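Tips > Sports Gear > Cricket > Bat Care

Bats | Balls | Pads and Gloves | Shoes | Kit Bags

Getting a New Cricket Bat Ready at Home

A new willow bat needs oil and a good deal of gentle knocking before it meets a hard ball. Most shops will do it for a fee, but the job is easy enough to do yourself over a couple of weeks. The same steps work for an older bat that has been in a closet all winter.

Check first whether the bat has a clear protective sheet on the face. If it does, oil only the bare wood at the edges, the toe and the back. If it doesn't, the face gets oil too. Leave the splice alone, where the handle joins the blade, and keep oil off the stickers.

Use raw linseed oil. Boiled linseed dries hard and can leave the surface brittle. Put a teaspoon on a soft rag and wipe it on thinly, then lay the bat flat, face up, overnight. Do this twice for a new bat, with a day between coats. Three coats is plenty for very dry wood. A bat with too much oil gets heavy and dead, and there is no good way to get the oil back out.

Linseed rags can catch fire by themselves if they are left in a wad. Spread them flat outdoors until they are stiff, or soak them in water and seal them in a metal can.

Knocking in comes next. You want a wooden bat mallet or an old, soft leather ball in a sock. Start with light taps down the middle of the face and slowly work out toward the edges. Strike the edges at an angle so they round over a little. Never hit the toe or the back straight on. Plan on 12 sessions of half an hour each, and hit slightly harder every time.

It is a loud job. Hollis Montoya, who looks after the club bats at Leremstead, does his in the garage before supper and quits by 8 p.m. A folded towel under the bat takes out some of the noise and keeps it from sliding.

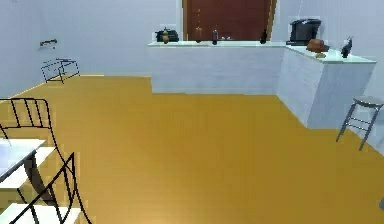 After the last session, have someone toss you old balls for short, easy catches off the bat. If seam marks or small dents show up on the face, go back to the mallet for another session or two. Fine surface cracks are normal in willow and don't need anything more than a light sanding.

For sanding, 200 grit paper is right. Go with the grain, wipe off the dust and add one thin coat of oil to the spot. A crack you can fit a fingernail into needs wood glue and a clamp – leave it for a full day, then wrap it with bat tape.

Grips wear out faster than bats. Slit the old one with a utility knife and peel it off. Dust the inside of the new grip with talcum powder, roll it onto a cone and push it down over the handle. Without a cone it is a two-person job, and not a pleasant one. Finish the top and bottom with a turn of tape.

Store the bat somewhere cool, away from heaters and out of the trunk of the car. Willow that dries out too far will split. A damp bat should be wiped down and left to dry in the open air – never in front of a fan heater. If water has gotten into the toe, it will swell. Let it dry for several days before you decide it's ruined.

Keisha Ridgeway wrote in to ask about toe guards. Glue-on rubber ones are fine. Trace the toe on the guard, trim it a little large, glue it with contact cement and sand the extra off once it has set.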